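Anqi Kang
@anqikang_packs

Thread on packing paper carrier bags with twisted handles. I run the packing bench at Trevaskis, which sells toys and small gifts, and we switched from plastic to kraft in May. Notes below are from 1031 bags and a spreadsheet of returns.

1/ Bag choice first. We tried flat tape handles and twisted twine handles. Tape handles fold down and stay down. Twine handles spring out to whatever angle they were pressed at in the carton. Customers prefer twine. Packers prefer tape. We bought twine.

2/ Open the bag fully before anything goes in. One hand inside, flat against the bottom, push until the base creases square off. A half-open base leans, and a leaning bag tips when the first item is light and lands against one side.

3/ Handles out of the mouth. This is the step new packers skip. A handle lying across the opening catches soft items on the way in, and you end up pulling the handle and the toy out together. Fold one back and one forward.

4/ If a handle will not stay back, let it hang. Taping it down costs more time than it saves and leaves a mark on the kraft. We tested low-tack tape from Resteck and still got fiber lift on 47 bags.

5/ Order of items. Boxes first, flat side down. Books against the wall of the bag. Plush last, always. Plush under a box comes out with a crease across the face, and that was our largest single category of complaint in the first month.

6/ Exception: if the order is only plush, put the largest at the bottom, sitting upright. Do not lay it on its back. On its back it spreads and pushes the sides out, and the next one has nowhere to go.

7/ How to hold a plush. By the body, from both sides, with light pressure. Ears and limbs are the stitched parts and they take the strain. Lower it past the rim before letting go. Dropped from above, a small one rolls and can end up face down.

8/ Rim clearance. The bag gets crumpled sides after the second or third handling and the mouth narrows. Run a thumb around the inside of the rim before the last item.

9/ Table. Ours is pale, with the space around the bag kept for the current order. Pale because brown paper scraps and bits of twine show up against it. If your table is two panels pushed together, keep the bag off the seam. The bases are thin and a small step is enough to start a lean.

10/ Work height matters more than I expected. You need to see down into the bag without lifting your shoulders. Rhys Grimshaw is a head taller than I am and uses a different bench for this reason. We stopped trying to share.

11/ Orange plush held beside the bag, bag open and standing:
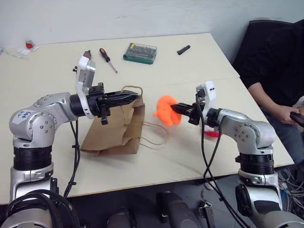

Kraft bag, twine handles, one up and one slack on the table. Plush held to the right.

12/ Look at the handles there. The slack one is well clear of the mouth, so it can be ignored. The raised one is the one to keep an eye on.

13/ Tissue. One sheet, folded loosely over the top, no tucking. Tucked tissue gets pulled out by the customer along with whatever is under it. We used Drukham 17 gsm and have no complaints, though the white shows lint from dark plush.

14/ Closing. We do not staple. A sticker across the rim is enough for counter pickup. For anything going in a van, the bag goes inside a carton, standing, with 6 to a carton. We tried more and the handles interlocked.

15/ Ruby-Lee asked whether the bags can be reused for in-store returns. Yes, if the base is still square and neither handle has pulled at the glue patch. Check the patch from inside. From outside it looks fine until it comes off.

16/ Next thread will be on gusset depth, with measurements for the two sizes we stock. If anyone has used the Ollitz wide-base bag for plush, send me your fill heights.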